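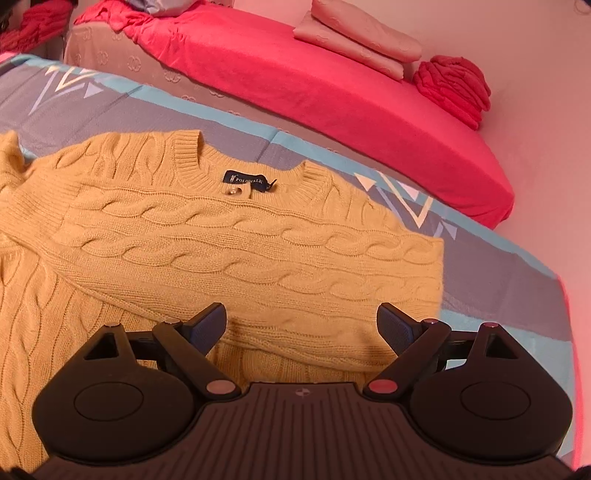
About Norkau

Norkau is a small research company working on one question: how can a robot learn to handle clothes from people who do it every day at home? We are a team of 5, and we share one office and one long table. Our background is in mechanics, textile engineering and machine learning. Most of us came to this subject from factory automation, where the parts are hard and always have the same shape. A sweater has no fixed shape, and for this reason we find it a good teacher.

What we do

We collect demonstrations of cloth handling with a hand-held gripper. A person holds the gripper, opens and closes the two fingers, and does the task with it, for example folding a sweater on a bed. A camera on the tool records the view which a robot would have if the same gripper was mounted on its arm. From these recordings we train a policy, a program that looks at the camera view and decides how the fingers should move next.

The method of hand-held collection was not invented by us, and many groups use some form of it. Our own part is the order in which the demonstrations are given to the learning system, and how we mark them. We call this method Kivus.

How Kivus works

In the usual way, one recording is treated as one long movement from the first second to the last. With Kivus we divide each recording at the moments when the fingers take hold of the cloth and when they let it go. Every piece between two such moments is called a hold. The system first learns single holds: where to take the fabric, how far to carry it, where to put it down. Only after this it learns to put the holds in a row.

We also ask our collectors to begin from many different states of the garment. One sleeve may lie over the chest, or under the body, or the hem may be rolled. In our first months we always prepared the garment neatly before recording, and the policy became very good at neat garments and not useful for any others. It took us until April to understand this and to change the instructions.

Cable knit is a special case. The thick braids make the surface high and uneven, so the edge of a sleeve is difficult to separate from the body when both have the same color. We give a lot of attention to knitwear in our collection plan, more than to shirts and towels together. 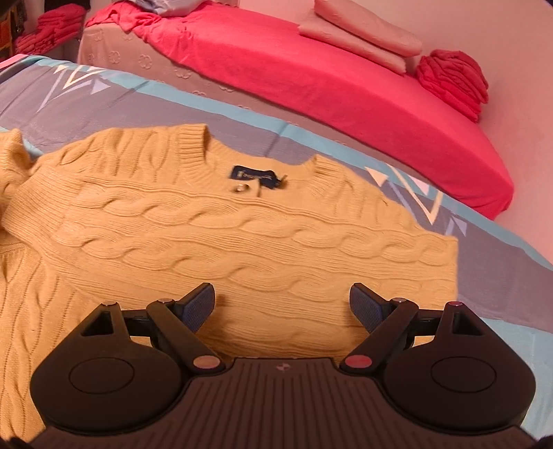

Cable-knit sweater laid out on a patterned duvet, gripper open.

Why we work in real bedrooms

Our recordings are made in homes, on beds with the bedding that people have there. A laboratory table gives a clean background and stable light, and we use one for testing the mechanics. But a duvet with stripes and triangles is also cloth, and it is soft, and the fingers can take it together with the garment by mistake. A policy that has never met this problem will make the mistake the first time it leaves the laboratory. We prefer to meet it early.

It has a cost. The light changes from room to room, a mattress gives way under the tool, and the calibration must be repeated at every visit. Saturday is our busiest day for collecting, when most families have time to let us in.

What we found so far

Our present collection has 3210 demonstrations. For the last comparison we trained two policies on the same recordings, one with the full movements and one with Kivus, and gave each of them 200 trials of folding a long-sleeved garment on a bed. The Kivus policy completed 157 of the trials. The policy trained on full movements completed clearly less, and most of its failures came after the first sleeve, when the garment had moved a little and the next step no longer fitted to it.

We want to be careful with this result. The trials were made with one robot arm and one type of gripper. The garments were all of adult size. We counted a trial as completed when both sleeves were inside the body outline and the hem was brought up to the collar, and another group might choose a stricter rule. Heavy hoods and open cardigans are still a problem, and we do not have a good answer for buttons.

The failed trials were also useful to us. The largest group was double grasps, where the fingers took two layers and the plan was for one. We are now testing a softer finger pad for this, and a short side movement before the fingers close.

With whom we work

Eynon makes the linkages and housings of our test grippers and repairs them when we break them, sometimes in the same week. Brudent runs a laundry service for guest houses and lets us try new policies in its folding room in the evening, after the last delivery has gone. Both partners read our results before we publish them, but they do not decide what we publish.

How we treat the homes we visit

We record only the bed or table where the task is done, and we agree with the family about this area before we start. Recordings in which a face or a private paper can be seen are deleted. A family may ask us to delete everything at any time, without giving a reason. Garments are handled with clean finger pads and go back to their place after the session.

Work with us

We are glad to hear from students who want to write a thesis on cloth handling, and from people who fold clothes as a profession and want to show us what we are doing wrong. Experience with robots is not necessary for collectors. The training takes one morning, and we pay for this time too. Please write to us through the contact form and tell us which language you prefer.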